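Household chores still trip up shop robots, Flastlow trial finds

A six-month trial of robot arms on everyday chores has ended with mixed results, according to Flastlow, the company that ran it. The machines did well at moving single items from one spot to another. They did poorly when things were piled up, crossed over each other or had wires attached.

Flastlow tested its software on 2,922 attempts at small jobs drawn from homes and repair shops, among them clearing a bench, sorting utensils and putting parts back in a bin. Most were run in simulation, on computer-rendered work surfaces. The remaining 779 were run on real arms at the company's test shop in Hagedorn.

Sharon Mfinanga, who led the trial, said the results should cool some of the talk about home robots being just around the corner.

"If you put one cup on a clean counter, the arm will pick it up all day," she said. "A workbench at four in the afternoon is a different job. Things are lying on top of other things, and the arm has to decide which one to move first."

Bench clearing was among the harder jobs. Long, thin items gave the software trouble when they lay close together, and it often went for the lower one first. Wires were a separate problem - the arm would sometimes treat a wire as part of the surface and drag it along with whatever it was lifting.

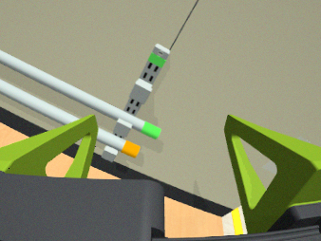 A simulated work surface with two rods lying across a slotted strip, seen from above the gripper.

The company compared two versions of its software. The older one, Kodum, follows a fixed order of steps and stops when something is out of place. The newer one, Wekix, looks again after each move and picks its next step from what it sees. Wekix finished more of the bench jobs, but it was slower, and on crowded surfaces it sometimes moved the same part back and forth until the time limit ran out.

Neither version was ready to be left alone in a kitchen or a shop, Mfinanga said. Real arms also did worse than simulated ones on the same jobs, mainly on items that rolled or slid when touched.

"Simulation lets us try a thing hundreds of times before lunch," she said. "It does not tell you how a greasy handle behaves."

Flastlow plans a second round of tests starting in August, with more jobs that involve wires and soft items such as towels and work gloves. The company has not set a price or a release date for Wekix. Two repair shops in Hagedorn have agreed to try it on bench clearing, with a worker present at all times.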